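Technical Reviewer, Collaborative Workcell Safety (fixed term)
Tenero, Plutwood site
Reference 297

Tenero writes operating rules and acceptance procedures for small robot arms used in catering, laboratory and light packing work. We are looking for one reviewer to join the procedures group at Plutwood. The post is fixed term, full time, and starts in February.

Background to the post

The current rule set, known internally as the Rustberg procedures, was written for single-arm cells handling one type of part. Most of the cells now sent to us for review have two arms sharing one work surface, and the parts are mixed in shape, weight and stiffness. The existing text does not say enough about shared reach, cable routing, or what counts as a clear surface at the start of a cycle. The reviewer will redraft those sections and test the new wording against cells in use.

The work is done at the bench as well as at the desk. A rule that cannot be checked by an operator with a torch and a tape measure is sent back for rewriting.

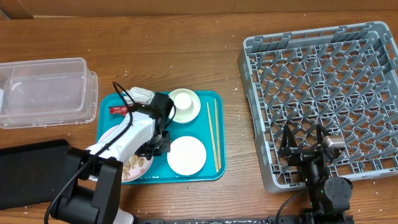

Applicants should be comfortable writing start-of-task conditions that two different operators will read in the same way. The present text requires the surface to be "clean and free of loose matter", and this has caused more queries than any other clause. In dish-clearing work it cannot be met as written: there are crumbs on the table between the tray and the rack, and food scraps on one of the plates, and clearing up is itself the task. The reviewer will need to separate matter that affects gripping or sensing from matter that does not, and say where each is allowed. The same applies to thin items such as chopsticks and sauce packets, which the current object table groups with cutlery. Cable clauses also need attention. A cable that loops above the tray may be acceptable at rest and unacceptable at full reach, and the rules should state the position in which it is to be checked.

Duties

Redraft sections 3 to 6 of the Rustberg procedures (shared workspace, cables and fixings, surface condition, object classes).

Carry out bench reviews of two-arm cells, normally two per week, and record the findings on the standard form.

Check that stop controls can be reached from every position in which an operator may stand, including during loading and unloading.

Keep the list of terms up to date. "Gripper", "tool" and "end effector" are at present used for the same thing in different sections.

Answer written queries from operators within 8 working days.

Attend the monthly change meeting and present proposed wording with reasons. Changes are not accepted by email alone.

Essential requirements

At least three years' work with robot arms or similar powered machinery, in installation, maintenance, testing or safety.

Experience of writing risk assessments which other people have then had to use.

Working knowledge of the published safety standards for industrial and collaborative robots, and the ability to explain the difference between a requirement and a recommendation.

Clear written English. Candidates called for interview will be asked to rewrite one page of existing procedure in 45 minutes. A computer is provided, and notes may be brought.

Useful but not required

Experience with wrist-mounted cameras, including fixing, cleaning and checking for movement after a knock.

Food handling training at any level.

Some knowledge of plastics and ceramics as gripped materials. The object table lists up to 2000 entries, and many of the friction values in it have no recorded source.

Terms

The contract is for 18 months. Hours are 37 per week, Monday to Friday, with a start time between 7.30 and 9.30. Bench work may not be done alone, so at least three days a week must be spent on site. Safety footwear and eye protection are supplied. Leave is 27 days plus public holidays. Travel to other sites is occasional and is paid at the standard rate.

The post reports to Aatos Peltonen, head of procedures. Electrical inspection is carried out under a separate contract by Mac Mathúna and is not part of this job.

How to apply

Send a CV and a covering letter of no more than two pages, quoting the reference at the top of this notice. Please also enclose one sample of technical writing, with client names removed if needed. A checklist, an inspection report or a set of working instructions would be suitable. Slides will not be read.

Applications close at noon on 07/09/2018. Interviews will be held at Plutwood and will include a short visit to the bench area, for which flat closed shoes are required. Applicants who need changes to the interview arrangements should say so in the covering letter.

Questions about the duties should be sent in writing to the procedures group. Questions about pay and contract terms should go to the personnel office.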